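Progress report to the Salminen Fund
Second reporting period: the open day at Brekden
Prepared by Sigrun Solheim, project lead, Brekden Assisted Kitchen Project

Dear friends at the Fund,

I promised when we last spoke that this report would be mostly about the open day, and I have kept that promise, perhaps a little too well. Please pour yourself some coffee. The money part is toward the end, and it is short, and I don't think there is anything in it that will worry you.

Background to the day

You will remember that the grant you made to us last year was for two things. The first was to get the Bellik arm working in a real kitchen, with real drawers and real groceries, so that people who have trouble reaching, gripping or bending could one day ask it to fetch and put away everyday items. The second was to bring those people in early, while there was still time for them to change our minds about things. The open day was our main effort on the second part, and I would be lying if I said I wasn't nervous about it. We had shown the arm to other engineers before, and to you of course, but engineers are very forgiving of a machine that stops to think.

We held it on 6th July, at our own place in the old Brekden dairy building, and kept the doors open from late morning until early evening. I had argued for a Saturday and was outvoted by my own team, who pointed out that the day centers bring their groups on weekdays and that the accessible buses don't run as often on weekends. They were right! The bus from the north side was full both times.

We had 373 visitors over the day, counted at the door with one of those little hand clickers. I had written 200 in the plan and thought that was bold. A good number were people who live with limited hand use or who get around in a wheelchair, and many of them brought a husband or a daughter or a home aide along. There were also schoolchildren (a whole class, very polite, endlessly hungry), two people from the county's housing office, and a retired plumber who stayed for most of the afternoon and gave us excellent advice about the sink.

What we showed

The demonstration ran at the kitchen counter in the front room, in short sessions with breaks in between so that people could come close, look at the arm while it was switched off, and ask whatever they liked. We had decided against a stage or a microphone. Visitors sat or parked their chairs in a half circle near the counter, and one of us stood beside the arm with a hand near the stop button the whole time, as our safety plan requires.

Each session had the same three parts. The arm would open a drawer, then take something out of a shallow tray and set it on the counter, and then put it back. It sounds like very little when I write it down. I had to remind myself that most of our visitors do exactly these things every day with a good deal of effort, or wait for someone else to do them, and they watched much more closely than I had expected.

We used ordinary packaged food for the tray work. Boxes and cans would have been easier, and in the spring we mostly did use boxes and cans, but when we asked people what they wanted handed to them, the answer was very often a snack, and snacks come in bags. A bag is a miserable object for a gripper. It has no fixed shape, it slides, it puffs up in one place when you press it in another, and the printing on it confuses the part of the software that is trying to find the edges.

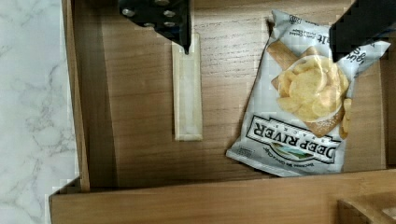 The Fletura software, which handles the grasp planning, was updated two weeks before the open day, and I went back and forth on whether to use the new version in front of the public. In the end we did. The new version is slower to start a grasp and much better at choosing where to take hold, and I felt that people would rather wait a moment than see their lunch dropped on the floor. Over the whole day the arm made 47 attempts with bags. It completed 38 of them without help from us. Of the other nine, six were drops inside the tray, which the arm noticed and tried again after we reset it, and three were cases where it stopped because it couldn't settle on a grip. Nothing was crushed badly enough to complain about, although one visitor did say his chips were "pre-chewed," which got a big laugh.

For comparison, in our own tests in the spring, with the older version and with nobody watching, we were getting just over half of the bags. So I am pleased, and the team is very pleased. I would still ask you not to quote the open day figure as a test result. The sessions were short, the lighting was kind to us, and we were the ones laying things out in the tray. A proper test comes in the fall and I will talk about that below.

What people told us

I think this is the part you will want to read most carefully, and it is certainly the part that has kept us busiest in the days since.

The most common remark was about speed, but it wasn't the complaint I was braced for. Several people told us the arm moved too fast when it was empty. When it carried something it was slow and calm and they liked that, and then it let go and swung back to its resting place rather briskly, and people sitting low down in chairs felt it come past at eye level. I had never once sat down to watch it. I did so after closing, in a borrowed wheelchair, and I flinched. We have already turned down the return speed and will keep it there.

The second was about knowing what the arm is going to do next. We have a small light on the base that changes color, and I'm afraid we were quite proud of it. A woman with very low vision asked me, kindly, what use it was to her. Others who could see it perfectly well had forgotten what the colors meant by the second session. People asked for a spoken word or a simple sound before each movement. The schoolchildren proposed a duck. We are trying out a soft two-note chime and a short spoken phrase, and we will let a few of our regular testers choose between them.

The third was about the drawer itself. Several visitors asked whether they would need to buy a new kitchen. The answer at present is no, but they would need handles that the gripper can hook, and a tray that isn't too deep. One of the housing office people was interested in this and asked for the measurements, and I have sent them to her. I don't want to promise you anything on the strength of one friendly email, but it is the first time that anyone from that office has asked us a question instead of the other way around.

There were doubts too, and I want to pass them on fairly. One gentleman told us that his aide coming in to make lunch was the only company he had on most days and he didn't want a machine to give anyone a reason to cut her hours. I didn't have a good answer for him. I told him that I would put his words in this report, and now I have. A few others worried about cost, and about who would come out to fix the thing on a holiday weekend. Those are fair questions and we haven't solved them.

Things that went wrong

The front ramp was too steep at the top for one of the powered chairs, and we had to bring that visitor around through the loading door, for which I apologized several times. A longer ramp has been ordered. We ran out of the large-print handout before three in the afternoon. The second session started late when the arm lost its place and had to be started up again from scratch, and I filled the gap by talking, as I'm told I am able to do.

We also had too few chairs with armrests. It's a small thing, but if you have ever tried to get up from a chair without them when your knees are bad, you'll know it isn't so small.

The money

You set aside $2,000 for the open day. We spent $1,054 of it. The biggest items were the bus hire, printing, and the sign language interpreter, who was wonderful and worth every cent. Food came in well under what I had planned, thanks to a local bakery that brought far more than we paid for. With your agreement, I would like to put the remaining $946 toward the ramp and toward a second, much smaller visitor day in the fall, when we could invite back the people who gave us the most detailed comments and show them what we changed. If you would prefer to have it returned, just tell me and I'll see to it.

Everything else in the budget is on track, and the full sheet is attached as usual. We are a little behind on the written safety file, by two or three weeks. That's down to me and to the hours I put into the open day, and I expect to catch up before the next report.

What comes next

For the rest of July we are working through the comments, one by one, and marking each as done, planned, or not possible with a sentence on why. You will get that list. After that we start getting ready for the fall test, where somebody outside the team will choose the groceries and load the tray, and we won't be allowed to tidy it first. I expect the numbers to drop, and I would rather you heard that from me now.

Three of our visitors have also asked to join the regular testing group, including the gentleman who was worried about his aide. He says he wants to keep an eye on us, and I have told him he is very welcome.

Thank you, once more, for your patience and for your trust in us. If any of you would like to come by and see the arm at the slower speed, the coffee is always on, and we still have rather a lot of the bakery's cinnamon rolls in the freezer.

With warm regards,
Sigrun Solheim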